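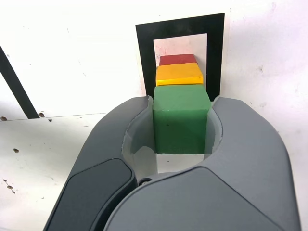
Figure 1. Gripper, grey outer shells and paler inner surfaces.

Section 3. Routine cleaning of white worktops with Brilness concentrate

3.1 Scope
Applies to fixed and free-standing white tops with a sealed surface. Bare timber, natural stone and painted metal are covered in the Braledden finishes booklet. Repairs to chipped edges are not part of routine cleaning.

3.2 Mixing the solution
1. Put on gloves and open a window or switch on the extractor.
2. Pour 2 litres of cold water into a clean bucket.
3. Add 40 ml of concentrate, using the cap as the measure. One full cap is 20 ml.
4. Stir slowly with the paddle. Do not shake in a closed bottle.
5. Write the time of mixing on the bucket label. Discard the solution at the end of the working day.

CAUTION: Do not mix with bleach or with any descaler, including Woda. If the two have been combined, leave the room and air it before clearing up.

3.3 Judging the surface
Inspect the top under a low side light before any liquid is put on it. Run a dry white cloth over the dullest part and look at what it picks up. Marks are graded as light, set or damaged. Faint grey smudges over a white top, of the sort seen in Figure 2, are graded light until a wipe test shows otherwise. Small dark holes are to be treated as openings in the seal: keep standing liquid away from them and work with a wrung cloth only. Scratches that catch a fingernail are graded damaged and are not to be rubbed.
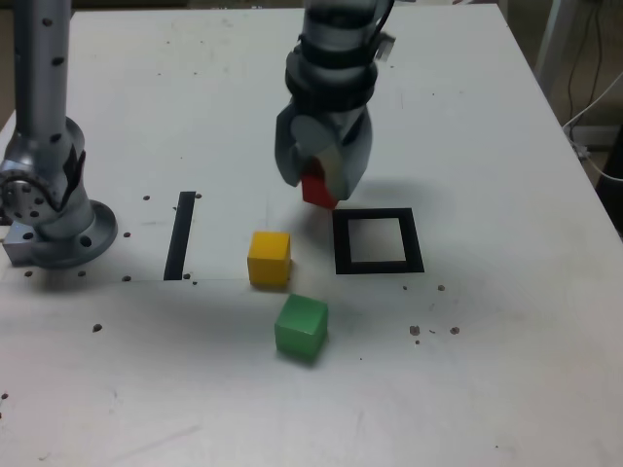

Figure 2.

Wipe tests are done at the least used corner. Damp a folded cloth, press it on the mark for a count of 10, then lift without dragging. If the mark has faded, proceed to 3.4. If a white top such as the one in Figure 2 has scuffs as well as smudges, test one of each and record both results. If neither has faded, go to 3.5.

3.4 Light marks
1. Clear loose dust with a soft brush.
2. Wring the cloth until it no longer drips.
3. Wipe in straight, overlapping strokes from the far edge towards you.
4. Turn the cloth at the end of each stroke.
5. Rinse with a second cloth and plain water, then dry at once.

NOTE: Circular rubbing leaves a haze on satin finishes.
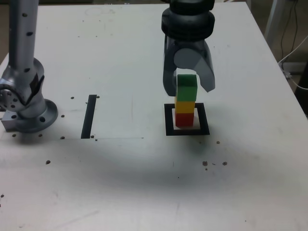 3.5 Set marks
1. Apply Su paste with a fingertip, covering the mark only.
2. Leave for 3 minutes. Do not let the paste dry out.
3. Lift with a damp cloth and repeat step 1 if needed. No more than two applications in one session.
4. Rinse and dry as in 3.4.

Pencil usually lifts at the first application. Ink may leave a stain, which should be entered in the surface log and left alone.

Text: Unnur Þorgeirsson. Checked: Kevser Işık. Issued 6 September 2025.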